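Section 4. Bins and Sort Station

Vadness Bench Line, set-up guide. Read section 3 first if the bench tops aren't up yet.

4.1 What you need

Two gray bins (front and rear, front is the bigger one)
Wood side surfaces, left and right
Divider panel, whitish
Luvitz clip set, bag of 18
Hex key, in the clip bag
Soft cloth, mild dish soap

Missing clips? Don't swap in screws from the hardware store, wrong thread. Order the bag again, part 108.

4.2 Placing the bins

1. Clear the space between the two wood surfaces. Sweep it.
2. Rear bin goes in first. Always. You can't get it past the front one later.
3. Push it back till it touches the stop. Should be snug, not jammed.
4. Front bin next. Tilt the near side up, set the far side down, let go slow.
5. Check both rims by hand. If one rocks, lift out and look for a stray clip under the floor. Usually that's it.
6. Slide the divider panel down at the back of the front bin. Worn side can face either way.
7. Press clips in along the rim. Start at the corners, then work in to the middle.

CAUTION: Fingers. The gap between the bins closes fast in step 4. Hold the rim from the top, never from the inside edge.

NOTE: On carpet the station settles over the first week or so. Redo step 5 after that. Hard floor, skip it.

4.3 Loading

Mixed small goods are fine. Brushes, tubes, small packages, things in clear wrap. Most people overfill. One loose layer is plenty for sorting, you want to see floor between the items.

1. Long stuff first. A brush with a handle goes flat, toward the back of the bin.
2. Tubes and soft packs next. Lay them down, don't stand them up on end.
3. Small hard items last, wherever there's room.
4. Clear wrap on top or off to the side. It hides under everything else and then you lose it.
5. Keep the load under 700 oz total. Floor panel bows past that and teh bin is hard to lift out.

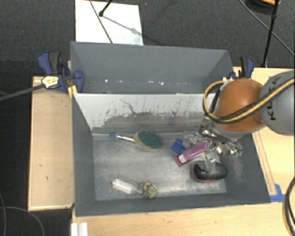 Fig. 4-2. Front bin with a light load. Scrub brush toward the rear left, purple item to the right of it.

Colors help. If you get to pick what goes in together, pick things that don't match the bin. Gray on gray is slow going for whoever sorts it. Bright blue, magenta, green, all easy to find.

NOTE: Clear packaging is the hard one. Against a scratched floor it just about disappears. Flatten it, or leave the item label facing up.

4.4 Sorting order

Works for a full bin or a nearly empty one.

1. Take whatever is on top. No digging.
2. Then anything touching something else. Separate the two before you lift, wrap snags on brush bristles.
3. Then the loose singles.
4. Long handles out last if they're flat on the floor. Grab near the middle of the handle.
5. Put sorted items in the rear bin, or in a tray on the side surface. Don't mix the two in one run or the tally is off.
6. Bin empty? Feel along the rear corners. Caps and small boxes end up there.

CAUTION: No open tubes, no leaking bottles. If one leaks stop the run and go to 4.5.

CAUTION: No blades, no glass. Razors only if the cap is on and taped.

4.5 Cleaning

Scratches on the floor and scuffs on the divider are wear, not dirt. Scrubbing won't take them out and you'll just go through the paint. Leave them.

1. Empty both bins.
2. Wipe the walls top down with a damp cloth and a drop of soap.
3. Wipe the floor. Corners too.
4. Dry right away, bare metal spots will rust otherwise.
5. Lift the divider and wipe the slot. Crumbs and bits of wrap collect in there.
6. Wood surfaces: barely damp cloth only. No soap, no spray.

Do this every 100 runs or whenever something spills, whichever is sooner.

NOTE: No steel wool. No scouring powder. Bleach will streak the paint and it doesn't come back.

4.6 Checks and swaps

Divider: run a fingernail across any line you see. If the nail catches it's a crack, change the panel. If it doesn't catch, keep using it.

Floor: scuffed is ok. Bent is not. Set a ruler across it, and if light shows under the middle, flip the floor panel over. Flipped already? New one, part 108-B.

Rim clips: pull each one lightly. Loose ones get replaced, don't glue.

Bin stuck: dry soap in the gap most times. Warm water along the rim, wait a few minutes, try again. Don't pry with a screwdriver.

Prorkesach bins (the older line) fit the same opening but sit a little lower. Leave the clips off with those and use the Tahiri shim strip, sold seperately. Strip goes under the rim, sticky side down.

Go to section 5 for trays and labels.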